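**November, bench notes, RC scale truck / receiver swap**

Picked up where we left off on the Turkanik crawler. The old six-channel receiver is out and the Golten nine-channel is in, and I'm so pleased with how much room there is now! Steering, throttle, two-speed, both lockers, winch, light bar, and still two ports free for whatever silly thing we think of next (opening doors, probably).

Range check in the parking lot was clean in both directions. Failsafe is set to neutral throttle with steering held. Please check that again if you rebind, because rebinding wipes it. 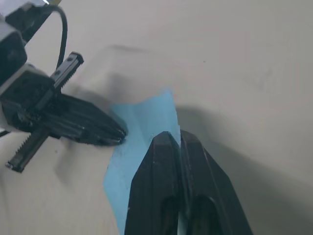 Winch servo is the one that gave me grief. It crept at neutral, very slowly, and I chased trim for most of an hour before finding that the sub-trim in the model memory had been copied over from the boat. Zeroed it and the creep stopped. Small parts are going on a cloth from now on, same sort of light blue one as on the table here, as I lost two M2 screws off the bare bench and they roll forever. Still one short for the servo horn.

To do before the next session:

- Shorten the light bar lead and re-sleeve it. It rubs on the front driveshaft at full droop.

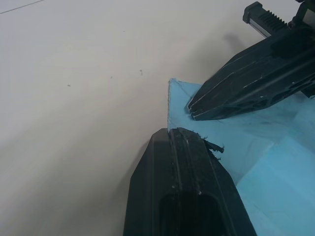 - Charge the 3,000 mAh pack and log what goes back in. The 2,000 in the cab is fine for bench work but sags with the winch loaded.
- Label both ends of every servo lead. Yes, every one!

**Weights and mixing**

Ready-to-run weight is 3,642 g with the big pack. The body shell is 534 g of that, more than I'd guessed, and it all sits up high. I'd love to try the battery forward of the transmission and see what it does on side slopes.
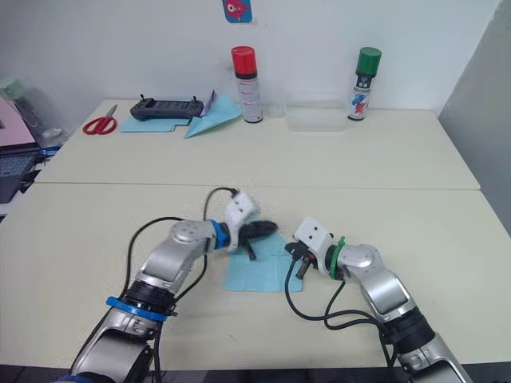 Four-wheel steering mix is working, and it's a joy. Rear follows at 60 percent on the left switch, crab mode on the right. Cable routing to the rear servo still needs thought: I want a generous loop over the joint, the way the black cable arcs up off that white gripper housing before it runs down the arm, so nothing pulls tight when the axle twists. My first try was far too short and popped the plug at full articulation.

Next up is the Kırmızıgül trailer, with working brake lights off the Godomix light module. It has its own tiny sound board too, and I can't wait to hear it.

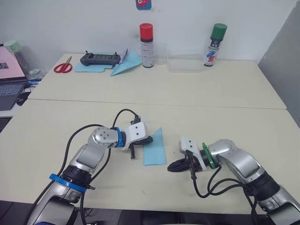 *Notes by: truck bench, evening session*

Added later: light module tested on the spare port, brake lights come on with reverse throttle and go off at neutral. Indicators flash too fast, so try the slower setting (hold the button until it blinks twice). Transmitter is on the charger, model memory 4, saved as TURK-9.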